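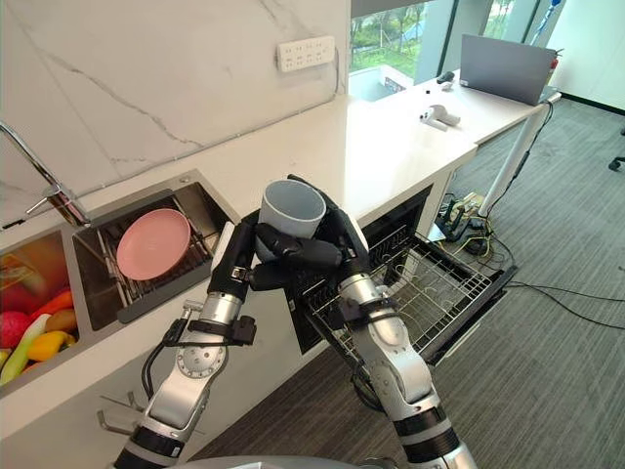

Eimear Breathnach stopped rinsing her plates in December, and she says the only thing that changed was the water bill. She had scraped, soaked and sponged every dish for as long as she had owned a dishwasher, the way her mother did, and then one night she was too tired and put the lasagna plates in as they were. They came out fine. Her husband still rinses his.

The Washing Up Question
Why a machine most kitchens already own is still run on habits from forty years ago

Home & Kitchen | 6 min read

Most people learn to load a dishwasher from whoever owned the first one they used. The rules come down with the plates: rinse first, forks up, never the good knives, nothing wooden, start it before bed. Some of these rules are sound. Others belong to machines that went to the scrapyard long ago.

Rinsing is the big one. Older dishwashers had weak pumps and coarse filters, and a spot of egg could go around for an hour and settle on a glass. Many newer models have a sensor that checks how cloudy the water is and decides how long to run. Give it plates that have already been washed by hand and it may pick a short, light cycle, which leaves the one greasy pan in the corner as greasy as it went in. Scrape the bones, the rice and the lemon seeds into the trash and leave the sauce alone.

The exception is a machine that fills up slowly. In a house of one or two, a plate might wait three days before the door is latched for real. Dried oatmeal is close to cement by then. Most machines have a rinse-and-hold setting for this, and it uses less water than the tap does.

Where things go

Spray arms throw water up and out from the middle, so the dirty side of a plate should face the center. Bowls do better on a slant than flat. Cups and glasses go on the top rack, between the tines and not over them, because the tines leave marks and can chip a thin rim. Anything with a deep hollow in its base will hold a pool of water, and tipping it a little saves a wet sock when the rack is pulled out.

Silverware is an argument without an end. Handles down gets the eating end cleaner. Handles up is easier on the hands of whoever unloads. At Masadholm, a cooking school on the lake road that runs two machines all day, the house rule is forks and spoons up, knives down, and a few of each kept apart so the spoons don't nest. Students who forget are put on drying.

Big items cause most of the trouble. A baking sheet along the side is fine. The same sheet across the front can block the detergent door, and the tablet is still sitting there at the end. Before starting, give each spray arm a push with one finger. If it knocks against a pan handle, the top rack is getting no water.

The filter

Under the bottom rack there is usually a round filter that twists out. Plenty of owners have never seen theirs. It should be taken out once a month, run under hot water and brushed with an old toothbrush. A bad smell nearly always starts here, and so does the fine grit that turns up in the bottom of mugs.

Prestilov, a repair shop that has worked out of the same two-bay garage since before dishwashers were common, logged 1143 dishwasher calls last year. The man who answers the phone there asks every caller to check the filter before he will book a visit. He lost 8 bookings that way in a single week and did not seem to mind. The next most common fault is a kinked drain hose, often from a machine pushed back too hard after someone swept behind it.

Hard water is slower and does more harm. It leaves a white film on glass and scale on the heating element, and the machine takes longer to reach temperature. Salt helps if the model has a softener built in. If not, a cup of white vinegar upright on the top rack and an empty hot cycle will clear light scale, though it shouldn't be a weekly habit — the acid is hard on rubber seals.

What to keep out

Cast iron, wooden spoons, sharp knives, crystal, anything glued. Insulated travel mugs vary, so look at the base. Old china with a gold rim will lose it. Broria, a small pottery that still fires a dinner plate from a pattern first drawn in 1874, stamps "hand wash" on the underside of each one and gets a letter most months from somebody who didn't turn it over.

As for when to run it, full is better than half full, and a night rate is worth having where the power company offers one. Open the door a few inches when it finishes. The dishes dry faster, and plastic lids lose most of their puddles.

Eimear Breathnach now runs hers at 9 p.m. and unloads before breakfast, bottom rack first so the top one doesn't drip on it.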